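Subject: Re: hand-held gripper rigs, second set on the sock bench

Zixuan Lu wrote:

> We have finished the July round with both hand-held sets, Triltier and
> Velska, and I would say the Velska is the clear winner. 1410 episodes
> against the same number for the other, far fewer thrown away, and the
> views from the gripper cameras are good enough to train on as they are.
> Unless anyone objects I'd like to order 2 more pairs. Files are in the
> usual folder.

I do object, a bit. I went through the folder after lunch and I don't think it shows what you say it shows.

Start with the gripper camera. My worry with any camera sitting that close to the work is how much of the picture goes to things the policy has no use for. I picked from the Velska folder more or less blind and got this on my second try:
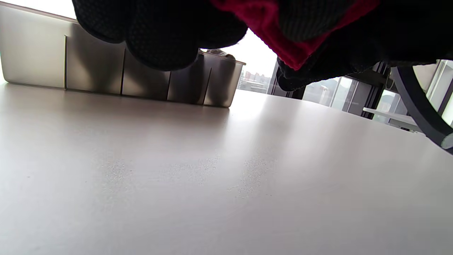

Gripper camera, Velska folder. Glove along the top, metal container at left, a lot of bare table.

If the model is meant to learn where a sock is, I would like to see a sock. I know one still proves little, so could somebody count how many frames in an episode have the item in view at all? Luo's script did this for the old towel set and it took an evening to run.

Then exposure. The windows are very bright and the gripper camera gives up on them. You could say it doesn't matter what is outside, and fair enough, but the black sleeve goes the other way and loses nearly everything. Same trouble at closer quarters:
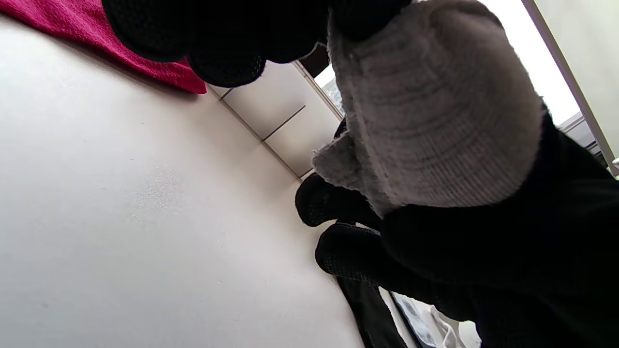 White knitted item between two black gloves, gripper camera. Window blown out upper right, sleeve in deep shadow lower right.

I can make out the ribbing in the knit, so the lens and focus are fine by me. What I can't do is tell which way is up without stopping to think. The tilt is steep, and if tracking drops for even a short stretch we are relying on the picture alone. The maker's page says 300 grams less than the Triltier and talks as if that cures everything. Has anyone weighed them with the controllers fitted? I haven't, and I don't believe the figure until one of us does.

My other complaint is about the comparison itself. The discard counts come from different people using different rules. Sornlow was still marking a fumbled grasp as a discard when the Triltier round began, and by the Velska round we had stopped. Of the 2846 clips in the log (practice runs included) I can't tell which rule applied to which. A better number may only mean a kinder marker.

The head view I have less quarrel with:

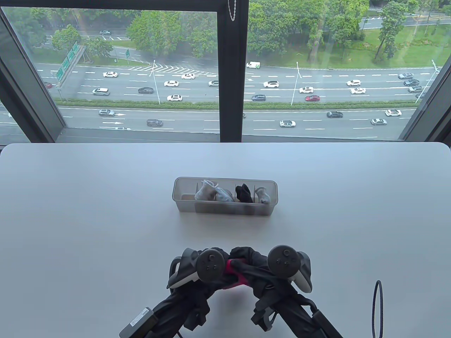
Head camera. Organiser with four rolled socks, both rigs at the front with their controllers.

Both controllers are in plain sight there and so is the whole organiser, and the light on the table is even. If I were spending money I would ask first whether the head camera is doing most of the work, and whether the cheaper rig with the same head view trains just as well. Train on head only, then head plus gripper, for each set. Until that is done I'd hold off on the order.

Zixuan, could you also put the exposure settings in the folder? I looked and couldn't find them for either set.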